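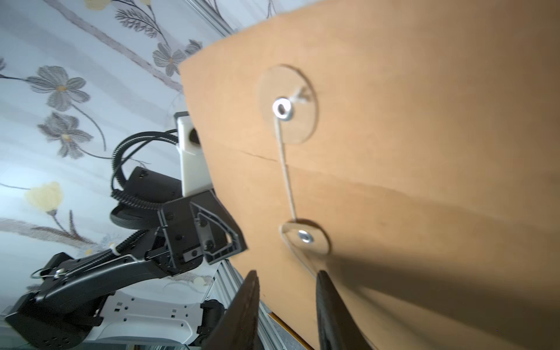

Two clear discs, two washers and a bit of string on cardboard.

Warkcombe slots review

I've had Warkcombe open in a tab most nights this week, so I figured I'd write it up. It's a five-reel slot from Akedus set in a foggy English harbor town, and I love the look of it – gulls, lanterns, a grumpy lighthouse keeper who turns out to be the wild (he expands, too!).

There are 40 paylines and they're fixed. Scatters are the brass bells, and you need three for the free spins. I waited forever for my first bonus, then got 2 in one evening. My best hit was 1,524 coins in demo play, all off one stacked keeper, and yes, I yelled.

What I don't like is the sound. The foghorn goes off on every tiny win and you can't mute it without killing the music as well. The bet menu is fiddly on a phone too, with buttons way too close together.
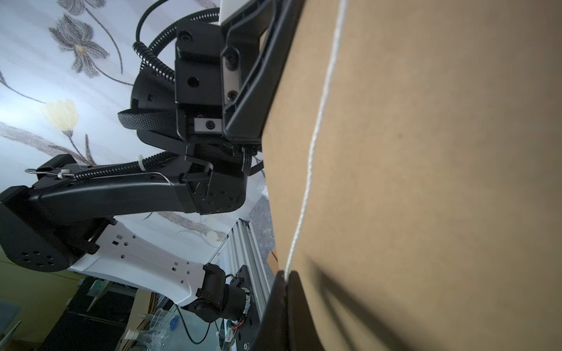 Ngọc Âu wrote in to say the foghorn never bothered her, but that the free spins feel stingy next to Sistemholm, where the multiplier carries over from one spin to the next. Fair point! I went back to Sistemholm for an hour and the bonus does have more going on, though I still like the Warkcombe base game better.

I'm giving it 4 out of 5. Try the demo first and set yourself a limit before you play for money.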